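3.2 작업 셀의 구성과 일상 관리

본 절에서는 실험에 사용한 단일 팔 작업 셀을 어떻게 설치하였고 어떻게 돌보아 왔는지를 조금 자세히 적어 두고자 한다. 셀의 정비에 관한 이야기는 대개 부록의 한두 줄로 줄어들기 마련이지만, 우리가 한 해 가까이 이 셀 곁에서 지내며 배운 것의 상당 부분이 바로 그 한두 줄에 들어갈 내용이었기에, 같은 일을 시작하려는 연구실에 작은 보탬이 되기를 바라는 마음으로 지면을 넉넉히 쓰기로 하였다.

셀의 이름은 Setance이며, 처음에는 Vermont의 공동 연구실에서 조립한 뒤 지금의 실험실로 옮겨 왔다. 팔은 바닥에 고정한 받침대 위에 세우고, 제어기는 받침대 뒤편의 선반에 따로 두었다. 옮겨 온 직후에는 받침대의 수평이 맞지 않아 팔을 길게 뻗을 때마다 손끝이 조금씩 처지는 듯한 오차가 나타났는데, 우리는 한동안 이것을 보정 소프트웨어의 문제로 여기고 애꿎은 코드만 들여다보았다. 결국 Roald Myklebust가 수준기를 들고 와 받침대 한쪽 발이 카펫 위에 얹혀 있다는 것을 찾아냈고, 발밑의 카펫을 도려내고 강판을 깐 다음에야 오차가 사라졌다. 카펫이 깔린 방에 셀을 설치하려는 분이 계시다면 부디 이 부분부터 살펴보시기를 권한다.

일상 점검은 오전에 한 번, 첫 시연을 수집하기 전에 실시한다. 점검자는 먼저 비상 정지 단추를 눌러 팔이 멈추는지 확인하고, 그다음 집게의 영점을 잡고, 마지막으로 케이블을 손으로 훑어 가며 눌리거나 꺾인 곳이 없는지 살핀다. 손으로 훑는 과정은 번거로워 보이지만 생략하지 않는 편이 좋다. 9월에 겪은 통신 끊김은 로그만으로는 원인을 짐작하기 어려웠고, Güven Kurtuluş가 손목 관절 근처의 피복이 얇아진 자리를 손끝으로 짚어 낸 덕분에 그날 안에 수리를 마칠 수 있었다. 이후 손목을 지나는 케이블에는 여유 길이를 더 주고, 묶음 끈도 단단한 것에서 부드러운 직물 끈으로 바꾸었다.

소모품의 교체 주기는 시연 횟수를 기준으로 정하였다. 집게 끝의 고무 패드는 시연 1,000회마다 새것으로 갈고, 갈고 난 뒤에는 반드시 파지력 기준값을 다시 측정한다. 처음에는 날짜를 기준으로 삼았으나, 작업량이 많은 주와 적은 주의 차이가 커서 멀쩡한 패드를 버리거나 이미 미끄러워진 패드를 계속 쓰는 일이 번갈아 생겼다. 교체 작업 자체는 익숙해지면 거의 5분이면 끝난다. 다만 고정 나사를 지나치게 조이면 패드의 가장자리가 들뜨므로, 우리는 토크 드라이버를 셀 옆에 걸어 두고 다른 공구로는 이 나사를 만지지 않기로 하였다.

정비 기록은 Vundura라는 간단한 웹 양식에 남긴다. 항목은 모두 7개이고, 그중 자유 서술란이 가장 유용하였다. "오늘은 소리가 조금 거칠다"와 같은 막연한 문장도 며칠 치를 모아 읽으면 감속기 윤활 시점을 짐작하는 데 제법 도움이 되었다. 수집 담당자 2명이 교대할 때에는 앞사람의 기록을 소리 내어 읽고 시작하는데, 다소 구식으로 보일지 몰라도 빠뜨리는 일이 눈에 띄게 줄었다.

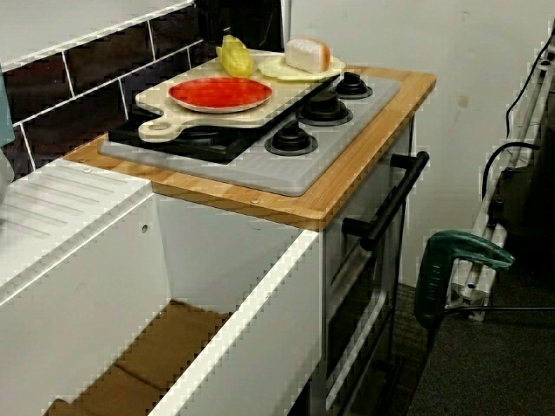 그림 4. 놀이용 주방과 모형 음식의 배치.

작업 환경을 원래 상태로 되돌리는 절차 또한 셀 관리의 일부로 다루었다. 팔이 아무리 잘 보정되어 있어도 물체가 놓인 자리가 매번 제멋대로라면 오차가 어디에서 왔는지 가려낼 수 없으므로, 우리는 배치가 바뀔 때마다 점검자가 기록을 새로 남기도록 하였다. 그림 4의 배치에서는 도마가 화구 판 위에 비스듬히 놓여 있고 둥근 손잡이가 검은 화구면 가장자리 너머로 조금 나와 있는데, 이런 경우에는 도마의 각도와 손잡이가 나온 정도를 함께 적는다. 빨간 접시처럼 도마 한가운데에 놓인 물체는 도마를 기준으로, 빵을 담은 연노란 접시처럼 도마 모서리에 걸쳐 있는 물체는 조리대를 기준으로 위치를 적는 것이 우리의 약속이다. 기준을 이렇게 나누고 나서는 도마가 조금 밀렸을 때 무엇을 다시 재야 하는지를 두고 망설이는 일이 적어졌다. 조리대 앞면을 따라 보이는 작은 나사 머리도 자를 댈 때 요긴한 기준점이 되어 준다.

주방 쪽의 손질은 팔에 비하면 소박하다. 조리대와 접시는 마른 천으로 닦고, 세제는 표면에 막을 남겨 집게가 미끄러질 수 있으므로 쓰지 않는다. 오븐 문은 당기는 힘이 달라지면 시연의 성격까지 달라지기 때문에 손저울로 가끔 확인하며, 값이 벗어나면 경첩을 조정한 뒤 빈 동작을 몇 차례 돌려 본다. 조정 전에 수집한 시연과 조정 후의 시연은 기록에서 구분해 두었고, 다음 절의 분석에서도 이 구분을 그대로 따른다. 경첩 조정법은 Björklund 실험실에서 쓰던 점검표를 우리 셀에 맞게 고친 것으로, 전문은 부록 B에 실었다.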